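Rule five was Hazel Kasprzak's favorite, and she read it out loud every single time.

"Jaws open all the way before you come down. All the way, Zakhar!"

"They're open."

"Then say it."

"Open," said Zakhar Moroz, grinning, and lowered his hands over the snacks.

She had typed the rules herself back in July, on the night train from Dakotthorpe, and there had been 92 of them. Raed Hijazi had crossed out most of that list with a fat red pen. What survived was 35 rules on 2 sheets of paper, and Hazel loved them even more for being short. You could learn them in a morning! You could sing them, if you were Zakhar.
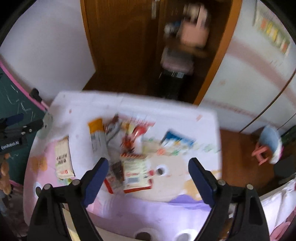
*Rule five: open wide, then come down.*

"What about the crinkly ones?" he asked. "They slide."

"Rule eleven. Take it by the middle, never by the corner, and if it slides you let it slide. You don't chase."

"I always want to chase."

"Everybody wants to chase. I chased a packet right onto the floor at Nurnum and Raed made me write it up – a whole page, with a drawing."

Zakhar laughed so hard he had to stop and start the count again, as rule three required. Hazel thought it was wonderful that he did it without being told.
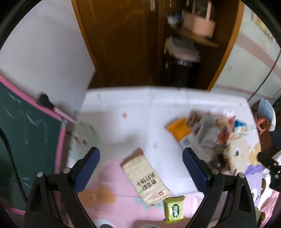

"Can I ask for a new one?" he said after a while. "A rule, I mean."

"Of course you can. Rule 35 says so."

"If two people are working side by side, the one on the left calls out first. Then we'd quit bumping elbows."

Hazel already had the red pen out. It was so simple, and so good, and in all those hours on the train she had never come near it. She wrote it at the foot of the second sheet in her best letters, and put his initials next to it.

"Go on, then," she said. "You're on the left. Call it."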